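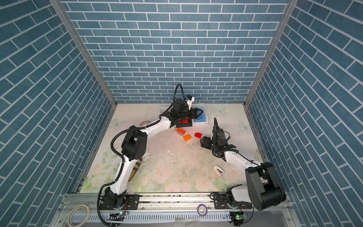
Amirul Sinaga picks up the phone and is already talking. Bricks, mostly. Toy ones, secondhand, which he cleans up and sells in mixed bags under the name Totetti. Started in February with a box from a cousin. Now over 200 bags gone out.

"I thought it'd be the washing that took the time," he says. "It's the putting away. You tip them out and they go everywhere."

So, rules. Tip out a few, not the whole box. One tray at the back, against the wall, and nothing else goes in it. "If the tray's in the middle you knock it. I knocked it twice in one mornign."

Does he sort by color? Sometimes. "Red, blue, orange, people like that in a picture. But kids don't care. My nephew wants the long ones, full stop." Long ones get held back now, 54 of them in a jar at last look.

I ask about the walls. Blue brick pattern, white lines, wallpaper. He laughs. "Bricks for the bricks. I'd wanted plain gray but it was sold out." And the mat, the one with the roses and butterflies? "My mother's choice. I said fine, it's pale, you can see a brick on it from across the room." Pale has a price though. The thing is scuffed in the middle, gray smudges, white bits flaking. He knows. "It needs replacing. I keep saying that."

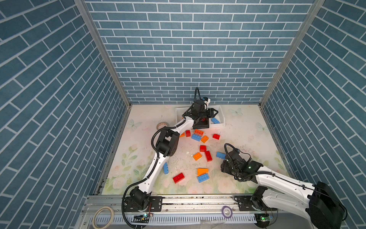 Red, orange and blue bricks out on the butterfly mat, with a blue one in the white tray.

What's next - a starter bag called Crăciun, for the holidays, if he gets enough red. Green he has given up on. And a new mat? Long pause. "Probaly plain. Don't tell my mother." Then he has to go, somebody's at the door with another box.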